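# Lounge at Akton House to reopen after spring clear-out

20 April 2023

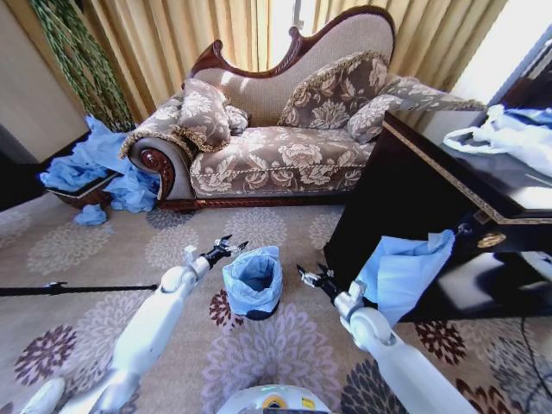 The residents' lounge at Akton House will reopen on Saturday after two weeks of clearing and cleaning, the building's management firm Javov has confirmed. The room had been closed to residents since early April while cupboards were emptied and the soft furnishings were sorted. Most of the old furniture is staying, including the chaise longue with the carved wooden back and the brown and cream flowers on its seat, and so is the beige carpet with its round floral medallions. Small waste is being collected in a lined basket on the carpet, and a light blue bag has been hung at the edge of the side table.

Kevser Sarıgül, who manages the building for Javov, said residents had been asked in a survey whether they wanted the lounge refurnished or simply put in order. A clear majority chose the second.

"People are fond of that sofa," she said. "A few of them told me they would be happy with new lamps and nothing else. So we cleaned what we had and bought lamps."

The work has cost £3,521, paid from the building's maintenance fund. The largest part went on carpet and upholstery cleaning by Sorkico, a local firm, which finished its first visit last week. A second visit is booked for the day before the reopening. The lamps and a new pair of curtains came to £556.

Over 300 books were taken off the shelves during the clear-out. Residents were given first choice and the remainder have gone to the charity shop on Mill Road, along with a set of dining chairs and two boxes of china. Board games with missing pieces have been recycled where possible. Three framed prints that used to hang by the door are being kept in the office until their owners come forward.

Waste arrangements in the lounge are also changing. In the past there was one large bin by the entrance, emptied twice a week, and residents had complained about the smell in warm weather. From Saturday there will be small lined baskets in the room itself, emptied every evening, with paper and card to be taken down to the recycling store in the yard. Bags should not be left on the landing.

Yiğit Akyol, who has lived on the second floor for 11 years and runs the Bravo card club, said he was looking forward to getting the room back. The club has been meeting in members' flats during the closure.

"We had 14 people in my kitchen last week," he said. "It was friendly enough but there was no space to put a cup down."

The club will return to its usual afternoon slot from next week. The reading group and the Turkish conversation class will also go back to their normal times, and a timetable will be pinned to the board by the lift.

Residents are asked to help keep the carpet in good condition. Hot drinks are allowed, but meals should be eaten in the dining room next door. Outdoor shoes may be left on the rack in the hallway. Furniture can be moved for meetings as long as it is lifted – the chaise longue should stay where it is, as its feet have marked the carpet in the past.

Ms Sarıgül said a further £1,000 had been set aside for the hallway and the stairs, where the paint is in poor condition. Quotes are being collected and work could start in the summer. The hallway would stay open while the painting was done, with one side finished before the other was begun.

The lounge opens at 10am on Saturday, with tea and cake until noon. After that it will be open daily from 8am to 9pm. Anyone who left belongings in the cupboards can collect them from the office on the ground floor until the end of the month.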